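Visit Report: Shape Sorting and Early Learning Materials, Zallurmont Workshops

Report of the Educational Materials Study Group
27 July 2019

The Study Group visited the Zallurmont Workshops at the invitation of the management in order to learn how wooden boards and colored blocks for early learning are planned, made and checked before they are sent to schools. Members had asked in March for a visit that would deal mainly with shape sorting materials, and the program was drawn up with that request in mind. The group was received at the main entrance by Fares Qaisi, head of product development, who accompanied the party throughout the day.

The workshops occupy the ground floor and part of the upper floor of a former textile mill on the Zirden road. The mill was vacant for a number of years before the present firm took over the lease. The building has kept its tall north windows, and the light on the upper floor is very good. Parking is limited, and members who came by car were directed to the field behind the loading dock.

Mr. Qaisi opened with a short talk in the meeting room. The firm supplies more than 900 schools and day nurseries, most of them small. Its earliest product was a counting tray, which is still in the catalog under its first order number, 1462. Shape sorting sets were added later, when teachers who used the tray wrote to ask for pieces that could be handled more freely. The letters have been kept, and two were passed around the table.

The first part of the tour covered the wood shop. Boards are cut, sanded and given a clear finish on the ground floor. The foreman explained that the edges receive the most attention, as a child will usually pick up a board by its edge or drag it across a table. Finished boards stand on racks overnight before they are stacked. Several members asked about warping. The foreman replied that the racks had been moved away from the outside wall after a wet winter, and that returns for this fault had dropped since the change.

The party then went upstairs to the development room, where new block sets are tried out before a final selection is made. Trial pieces are printed in plastic in small numbers so that a shape can be altered without great expense. The set under study at the time of the visit is known in the workshops as the Dillutum set. It pairs pieces by color and varies their outline, so that a child may sort the same blocks in more than one way. 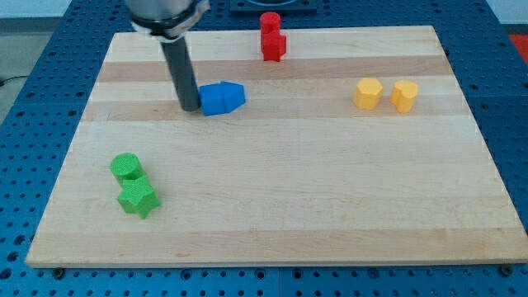 Photo: Zallurmont Workshops, Development Room. Reprinted by permission.

The choice of outlines was discussed at some length. Blue has been given a squarish block and a five-sided one with a point; when the two are pushed together they suggest an arrow. Red is represented by a cylinder and a cross with stepped sides, and yellow by a many-sided prism and a piece with a rounded, lobed profile that several members compared to a heart. Green also includes a cylinder, which allows a teacher to ask for the same shape in a second color. Mr. Qaisi stated that this repetition was intended and would be kept in the final set.

Opinion was divided on the lobed yellow piece. Some members felt that young children would want to give it a name at once and would be slow to compare it with its neighbor. Others considered this an advantage in language work. The firm has received similar comments from teachers on both sides and has not reached a decision.

There was also a question about surface. Members who handled trial pieces noted the fine texture left by printing and asked whether it would remain in the school version. They were informed that samples with a smoother finish had been ordered, but that the textured pieces were easier for small hands to hold. The group recommended that both finishes be tried in classrooms before the matter is settled.

Lunch was served in the canteen. The group wishes to record its thanks to the kitchen staff, who had been told to expect a smaller party.

In the afternoon members visited the packing room. Each set is laid out on a tray marked with the outlines of its pieces, checked against a printed card, and placed in a cotton bag with a drawstring. The firm is considering a return to boxes, as some schools report that bags are difficult to store on open shelves. A box designed by the Popescu studio was shown. Its lid bears a plan of the contents, which members thought would be helpful at clearing-up time, though the lid was judged too tight for younger children to open without help.

The first production run of the Dillutum set is planned at 3000. Replacement blocks will be sold singly, a point on which the group had written to the firm before the visit. Prices had not been fixed.

The closing discussion dealt with teacher notes. The draft notes run to 5 pages and are clearly written, but members considered that the sorting activities should come before the section on care and cleaning. Mr. Qaisi agreed to send a revised draft to the secretary. Members who wish to comment on it should make their request in writing, giving the name of their school and the age of the children they teach.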